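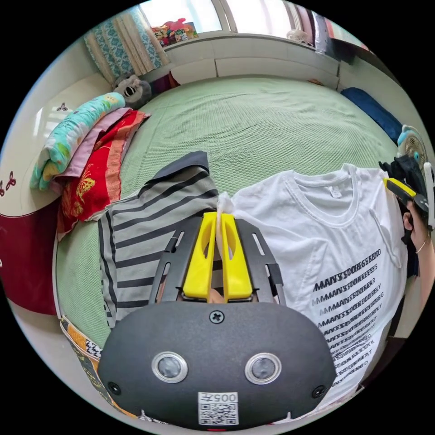
Drying clothes indoors without the flat smelling damp

Posted in Home & Laundry, Odville board

We moved into a one-bedroom place in Odville with no garden and no balcony. I wash twice a week and everything goes on a folding airer in the bedroom. Since the weather turned, things have been taking two days to dry and the cotton tops come off with a sour smell, even though they smelt fine out of the machine. There is also water on the inside of the window most mornings.

The landlord does not want the windows left open overnight. I can't fit a tumble dryer. I have seen a Koltero dehumidifier second hand but I don't know if they are worth the money or what size I would need. Is there anything else I should try first? I use liquid detergent and mostly wash at 30.

murkulell_lane

Two days is too long, so sort that before you change detergent. The smell comes from things staying wet.

Run a second spin at the end of the wash. Most machines have a spin-only setting and people forget it. It takes 12 minutes on mine and you can feel the difference in weight when you lift the basket out.

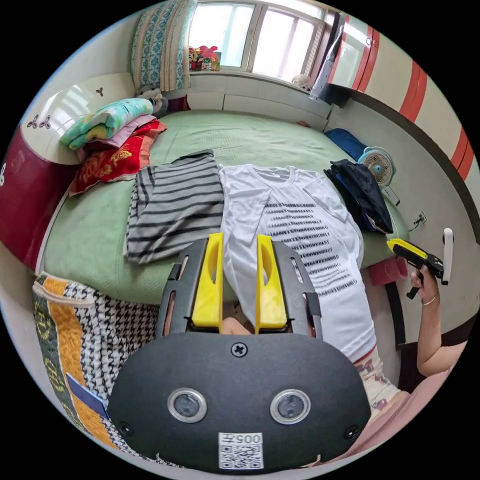
Airflow matters more than heat. Leave a gap between each item and don't double things over the bars. Pull the airer away from the wall, shut the bedroom door, and open the window for an hour or so in the middle of the day if you are in. Cotton is slow, and the thick parts hold water after the rest feels dry. Check by laying the thing out flat on the bed, as with the white T-shirt there, and pressing the seams and the neck with the back of your hand. If it feels cold it needs longer. Don't put it in a drawer until it has passed that test, or the whole drawer will smell.

For the tops that already smell, wash them once at 60 if the label allows, with powder instead of liquid. Anything that says 40 maximum, soak in cool water with a cup of white vinegar first, then wash as normal. Don't mix vinegar with bleach.

On the dehumidifier, yes, get one. I don't know the Koltero. For one bedroom a 12 litre model is plenty. Put it near the airer with the door and window shut and empty the tank when it fills. It will help with your window as well.

stairwell14

Agree with the above about the dehumidifier. We have had one for three winters in a flat on Enriquez Road and a full load hung at teatime is dry by the morning. A small fan pointed at the airer does half the job for much less money if you want to try that first.

Also clean the machine. Run it empty on the hottest cycle and wipe the rubber seal, mine was black underneath. Leave the door and the soap drawer open between washes.

odd_sock_2885

just use less detergent. and no fabric softener on towels

pegbag

Contact the moderators | Copyright Murkulell Community Help | Back to top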